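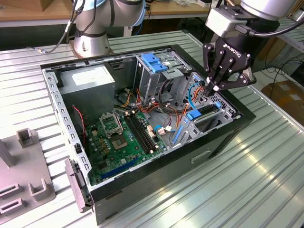

My mother-in-law's recipes lived on one computer for eleven years, and in April it stopped turning on. I have opinions about people who don't back things up, and I'd been sharing them freely at family dinners, so of course the job of getting the recipes out went to me. They were all on the black hard drive, the one with the blue latch. I had told everyone it would take an evening.

Home Archive Search this site Go

Home | Kitchen | Complaints | About

It took 2 weeks. Then I opened the folder and found 3,408 files, of which 387 were called "soup."

Some of the soups are soup. Some are letters to the Lisley water company. One is a very long account of a hotel breakfast in Fallness, with a ranking of the jams. The stuffing everyone wanted for Thanksgiving was in a file called "tires," and it says to add "the usual amount" of sage and bake "until it looks like Easter."

I called to ask what Easter looks like. Brown, she said, but not very.

So I'm typing them up properly, with oven temperatures, and I've done 70 so far. She has read the first batch and corrected the butter upward in every one. She has also asked, twice now, when she can have the jam ranking back, as there have been developments.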